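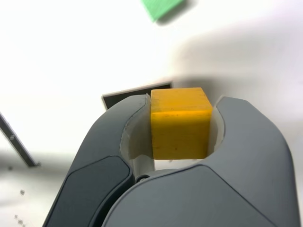
A subscription should not be able to outlive the usefulness of the thing subscribed to, wrote Eritz in response to our December notice of the Hekance teaching package, and added that a school which pays every year for a robot arm ought at least to be told what it will own at the end. The remark deserves a fuller reply than the notice gave it, and the question it raises goes well beyond one supplier.

Hekance offers its package to secondary schools, technical colleges and small training centres. It consists of an arm with a two-finger gripper, a printed course, a set of coloured wooden blocks, and a piece of software named Prarnura through which every exercise is prepared, run and marked. The hardware may be bought or leased. Prarnura may only be leased. When the lease lapses the arm can still be moved by hand controls, but the exercises cannot be opened and the records of past classes can be read for a further 30 days. After that they are removed.

It is the view of this column that such an arrangement is acceptable for a factory and unsuitable for a classroom, and that those who buy on behalf of schools should say so before signing.

The case for the supplier should be put fairly. Teaching software needs upkeep. Faults are found, computers are replaced, and a course written for one year's pupils needs changes for the next. A yearly fee pays for that work in a way that a single purchase does not, and many schools have bought equipment outright only to find, a few years later, that no one will repair it. Hekance also provides a telephone line for teachers, which is staffed until six in the evening, and the teachers we have heard from speak well of it.

The exercises themselves are good. The first third of the course is given over to picking up a single block and setting it down in a marked place. Some readers will find this slow. We think it is right. A learner who can bring two fingers around a small cube, close them without pushing it aside, and release it where it was meant to go has met most of the difficulties that matter: the approach, the grip, the height of the table, and the difference between where the arm believes it is and where it stands. More ambitious courses hurry past these matters and pay for it later.

The choice of plain blocks also deserves praise. They are cheap, they can be replaced by any school with a workshop, and they survive being dropped. A course built on such objects could, in principle, be taught for a very long time at very little cost.

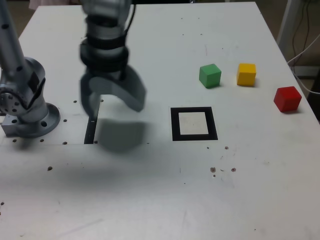

Three blocks and a square marker on the table during a gripper exercise.

It is for this reason that the terms of the lease are hard to defend. The part of the package that wears out, the arm, may be owned. The part that does not wear out, a written sequence of lessons, may not. A college that leases Prarnura at the standard rate pays 2,000 a year for a single arm, and a further 150 for each additional teacher who wishes to prepare exercises. The printed course, which repeats much of the same material, is sold separately at 300 and does not include the marking scheme. None of these sums is unreasonable taken alone. Taken together over the life of an arm, they amount to a commitment that few heads of department have the authority to make, and that many appear to have made without noticing.

There is a second difficulty, and it concerns the pupils. Their work is stored on the supplier's own system. The agreement states that it may be used to improve the service, and it does not state how a school may ask for its removal while the lease is in force. We do not suggest any ill intent. We do suggest that a sentence of this kind, which would be questioned at once in an agreement for school meals or school transport, tends to pass without comment when the subject is robotics and the buyer feels less sure of the ground.

The Bühler course, which has been on offer for longer and is plainer in appearance, handles the matter differently. Its exercises are supplied as files that the school keeps. Support is charged for by the year and may be dropped and taken up again. The software is less pleasant to use, and the marking must be done by the teacher. A school with limited staff time may well decide that these are serious faults, and we would not argue with it. Even so, a school that stops paying for support in a poor year still has a course to teach the following morning.

Three changes would meet most of our objections to the Hekance package. The exercises should remain open to any school that has completed a full lease, even if they are no longer updated. The records of pupils' work should be supplied to the school in a form it can read without Prarnura, and removed from the supplier's system on request. The yearly cost for the whole life of the arm should be printed on the first page of the quotation – at present it must be worked out from two separate schedules at the back.

Hekance has told us that the terms are under review and that existing customers will be consulted. Schools now considering the package would do well to ask for these changes in writing, and to delay signature until an answer has been received. Those already under lease should check the date on which it renews. In the agreements we have seen, notice must be given one full term in advance, and a school that misses that date is bound for another year.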